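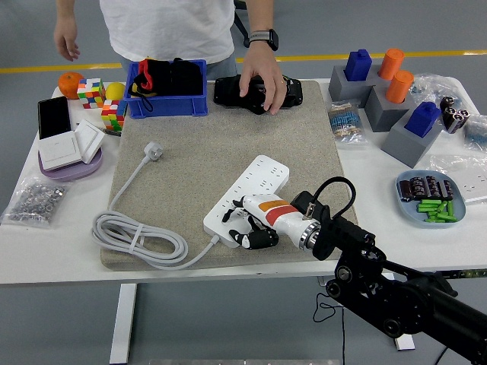 The hand above the power strip, with our usual collection of objects on the table.

Review: Tikedach 2, grasp planning software for multi-finger hands
By Sakda Nuchit, March 20, 2019

I have used Tikedach since January, first the trial and then the paid licence. There are not many reviews of this program, and the ones I found were written after one afternoon with it. I hope mine is more useful for people who must decide with their own budget.

Tikedach takes a point cloud from a depth camera, cuts it into objects, proposes grasps for a hand with several fingers, and sends the chosen grasp to the arm controller. You can buy the parts separately. I bought all of them, and I would not do so again, for reasons I explain under the heading Price.

Installation

It took me one full day. The installer itself is quick, but the hand description file must be written by you if your hand is not on the list, and ours is not. The manual explains the joints well and the joint coupling badly. In our hand the last link of each finger follows the one before it, and I tried five versions of the file before the simulated fingers closed in the same way as the real ones. The support answered my mail the next morning with a correct file, which I appreciate very much.

Segmentation

For single objects with a clear shape I have almost nothing to complain about. An orange, a ball, a Rubik's cube: all of them come out clean, also when they are standing near each other. The blocks with square and cylindrical pegs are good too, and the pegs are recognised as separate things if you set the minimum size low enough.

Small parts in plastic bags are a different matter. Clear plastic gives holes in the depth image, and Tikedach fills the holes with what it believes is there. A bag of nuts became one time a flat plate and one time two hills. I don't blame only this program for this. Sendance, which we used before, simply gave no result for the bags, and I am not sure which behaviour I prefer. A wrong answer costs more than an empty one when the arm is moving.

Then the power strip. I use it as my main test because it has a rigid body and a cord, and many planners treat the two as one object. Tikedach has an option called "flexible attachment" for this. With the cord coiled and strapped beside the strip, it finds the body correctly and marks the cord as "do not grasp". With the cord lying free it often takes the first part of the cord into the body, and then the proposed grasp is too far to one side. My advice is to keep the cord tied until the next version.

Grasp planning

This is the best part of the product. The proposals come in a list with a score, and you can click each one and see the fingers close on the model. When the strip lies diagonally to the arm, the planner turns the wrist sensibly and does not try to reach over its own forearm, a mistake that the Talavera library made with us again and again. You can also block a region by drawing a box in the viewer. I put one along the far side of the table, where a colleague normally stands, and the paths respected it.

The score is less convincing. It goes from 0 to 1, but a grasp with 0.9 is not always better than one with 0.7. I now sort by the contact area instead and I am happier.

Control

Closing speed and finger force can be changed during the motion, and the log is saved as a plain text file, so I could make my own graphs. One defect: if you press stop while the fingers are closing, the arm stops at once but the fingers finish their movement. I reported this 14 days ago and it is confirmed as a bug. Until it is repaired I keep a hardware stop within reach, and you should do the same in any case.

Price

The complete package was 4000 euros for one arm, with one year of updates. The planner alone is less than half of this. If you already have a segmentation you trust, for example the Flustar plugin, then buy the planner only. The two work together after a small change in the settings (units must be metres – mine were millimetres, and the hand tried to plan a grasp for an orange as big as a mountain).

My opinion

I would buy the planner again without thinking long. The segmentation I would wait for, and the control module is good but I want to see the stop bug closed first. For a laboratory with a two-finger gripper I think the whole program is too much, and there are cheaper ways.

Planner: 5 of 5
Segmentation: 3 of 5
Control: 3 of 5
Manual: 2 of 5
Support: 5 of 5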